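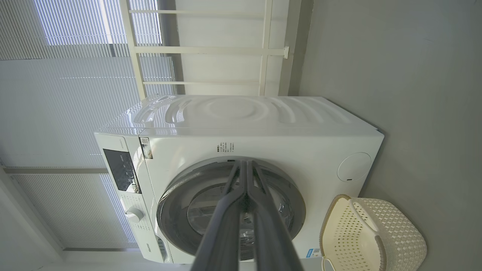 A robot that does the washing? Come and meet one!

Have you ever been asked to put your dirty socks in the wash and thought, "I wish a robot would do this"? Well, there are people in Stilham who think about that all day long, and it's their job!

They work at a robot workshop called Gevum, and every year they open their doors so that children and grown-ups can come in and see what they've been building. The next open day is on 19th December. We went along to the last one, back in May, and we liked it so much that we decided to write this page for you. If you're going in December you'll know what to look out for, and if you can't go, you can find out how it all works anyway.

The laundry room

Gevum has lots of robots, but the one everybody queued up to see was called Feltusik. Feltusik is a robot arm, and its job is learning to do the laundry.

You might be thinking of a robot from a film, with a head and two legs and a funny voice. Feltusik isn't like that at all. It has a shoulder, an elbow and a wrist, and where you have a hand it has a gripper with two fingers. Only two! Try picking up a sock with just your thumb and one finger. You can do it, can't you? Now try folding it. That's a lot trickier, and it shows you the sort of problem the engineers have to solve.

The laundry room looks like one you might find in somebody's home. There's a washing machine with a round door at the front, a plastic laundry basket, a white rack and a big window with blinds. The people at Gevum want it like that. A robot that can only work in a perfectly empty laboratory wouldn't be much use to your family, so Feltusik has to practise in a room with ordinary things in it.

How does a robot see?

You have two eyes in the front of your head. Feltusik has a little camera on its wrist, right next to its fingers. Imagine having an eye on the back of your hand! Whenever you reached for a biscuit, you would get a brilliant close-up view of the biscuit.

That's very handy for a robot (sorry!). The camera always looks where the gripper is going, so the robot can see its own fingers and the thing it wants to reach at the same time. The closer the gripper gets, the bigger the thing looks.

There is one odd thing about it, though. When Feltusik twists its wrist, the whole picture twists too. A washing machine can look as if it's lying on its side when it's standing perfectly still on the floor. You can try this yourself. Tip your head over until your ear is nearly on your shoulder and look at the door of your room. You know the door hasn't moved, because your brain is very clever at sorting that out. The robot's computer has to learn to sort it out as well.
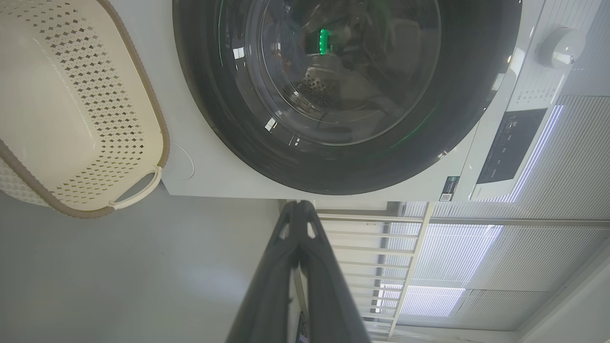
Why washing machines are hard for robots

Think about everything you have to know to do one load of washing. You need to find the door. You need to know which way it opens. You need to find the clothes, pick them up, push them all the way in and make sure there isn't a sleeve hanging out when you shut the door. Then you have to choose a programme with the knob.

Here are some of the things that make robots muddled.

Shiny glass. The door of a washing machine has a curved window in it, and curved glass is full of reflections. A bright lamp on the ceiling can show up as a white streak on the glass. You know that's only a reflection. A robot might think it's a real thing and try to grab it!

White things next to white things. The machine is white, the wall is white and the blinds are white too. For a camera, it can be hard to tell where one stops and the next one starts.

Holes. The drum inside a washing machine has lots of little round holes in it to let the water through. The laundry basket in Feltusik's room has holes as well, but they're small and shaped like diamonds. The robot needs to learn that one is for washing clothes and the other is for carrying them.

Floppy clothes. This is the hardest one of all. A brick is always the same shape, but a jumper can be any shape you like – flat, scrunched, inside out, or tangled up with somebody's tights. Every time the robot looks at a jumper, it looks different.

Practice, practice, practice

So how does Feltusik learn? In the same way you learn to ride a bike or play the recorder. It has a go, and then it has another go, and then it has another.

First, a person shows it what to do by steering the arm with a special set of handles. The arm copies every movement while the camera records what it sees. The person does the same job again and again, and moves things a little each time. The basket might start on the left, and later it might be somewhere else.

We asked how many times Feltusik needed to be shown how to reach for the door. The answer was 100 times! After that, the computer had enough to start working out the pattern for itself, and the people could let go of the handles and watch.

It doesn't always go well. On the day we visited, Feltusik had 4 turns at putting a tea towel into the machine. It dropped the towel on 2 of them, and the second time it landed on top of the basket and everyone cheered anyway. The engineers were pleased too. They told us that a mistake is really useful, as long as you write down what happened.

They do write it down! There's a chart called the Akpan board on the wall outside the laundry room (Akpan is the name of the whole laundry project), and every garment that makes it into the drum gets a sticker. There were 53 stickers on it when we left. Our favourite was shaped like a pair of pants.

What you can do on the open day

You can watch Feltusik from behind the yellow line, and there's a screen that shows you what the wrist camera can see. Stand there for a while and look from the screen to the arm and back again. It takes a moment to work out which way up you are!

You can also have a turn with the practice gripper. It's on a table in the hall and you squeeze a handle to make the fingers close. There are sponges, wooden blocks and a big heap of odd socks to pick up. The sponges are easy. The socks are NOT.

Please don't cross the yellow line, even if a sock rolls over it. A robot arm is strong and it might not know you're there. Tell a grown-up and they'll fetch it for you.

Try it at home

You don't need a robot for this, only a friend, a scarf and a washing basket.

Tie the scarf loosely over your friend's eyes. Put a sock somewhere on the floor nearby, and put the basket somewhere else. Now give your friend instructions to pick up the sock and drop it in the basket. You can only use these words: forward, back, left, right, up, down, open, close.

How many instructions did you need? Did you forget to say "open"? Lots of people do, and then they wonder why the sock hasn't gone anywhere. Swap over and see if you can do it in fewer.

Words to know

Gripper: the part of a robot that holds things.
Drum: the big round metal part inside a washing machine, where the clothes go.
Engineer: a person who designs and builds things, and fixes them when they go wrong.
Program: a list of instructions for a computer. When it's on a washing machine, we usually spell it "programme".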